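Home | Guides | Tools | Reviews | Contact

How to budget for a two-arm laundry folding cell without fooling yourself

By Nesma Filali
January

Every quote I have seen for a folding robot starts with the arms and ends a few lines later. Treat that number as a deposit. If you run a small laundry or a uniform service and somebody wants to sell you one of these, work through the steps below before you sign, and do it with your own clothes.

Step 1. Write down what you fold now

Take one ordinary shift and log it. Towels, shirts, shorts, whatever goes out the door. At the Nandthorpe site, where I helped with the planning, the log came to 343 pieces, and 137 of them were things no vendor had offered to show us. Elastic waistbands were the worst of it. Sort the log by type and keep it, you will need it in Step 4.

Step 2. Ask for the full parts list

The Imeck quote we got covered 2 arms and a controller. It left out tables, spare gripper fingers, cable covers, lighting and the computer that runs the folding software. Tambunan put more on paper but billed setup by the hour with no ceiling. Ask both questions of anyone: what is missing, and what is open-ended? Get the answers in writing. A salesman saying "that's usually included" is worth nothing in March when the invoice shows up.

Step 3. Price the floor

Measure the space with the arms stretched out, then add room for a person to get behind the tables. Cables need somewhere to go. If your floor gets mopped every night – ours does – ask an electrician before you ask the vendor.

Step 4. Make them fold your stuff

Send a bag picked from your log, wrinkled, straight out of the dryer. Vendors like to bring their own flat, bright T-shirts. Politely decline. Stand there for the whole run with a stopwatch and write down:

- time from pickup to finished fold
- every time a person touches the garment
- every restart, and who did it

A Carnuvside rep told us to expect up to 113 pieces an hour. Maybe so. I would want to see that hour from start to finish, with no edits and no engineer leaning in.
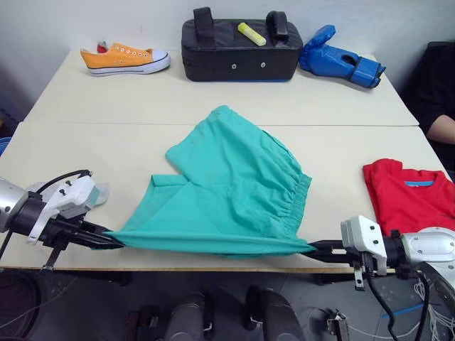
Pulling a hem straight is the part that looks good in a demo. What costs you money is everything on either side of it: finding the corners in a heap, and setting the finished piece down where the next one won't knock it. Time those separately. If the vendor only wants to talk about the pull, put a question mark next to their throughput figure and leave it out of your spreadsheet.

Step 5. Budget the second year

Fingers wear and software licenses renew. Someone on your staff will become the robot person whether you planned it or not, so put those hours in as a real line. I use the same hourly rate we pay for folding by hand, plus a bit. If the payback only works with those lines left blank, wait a year and ask for new quotes.

Related
Leasing or buying: reading the small print
How to write an acceptance test for a gripper
What a service contract should cover
Used arms: what to check first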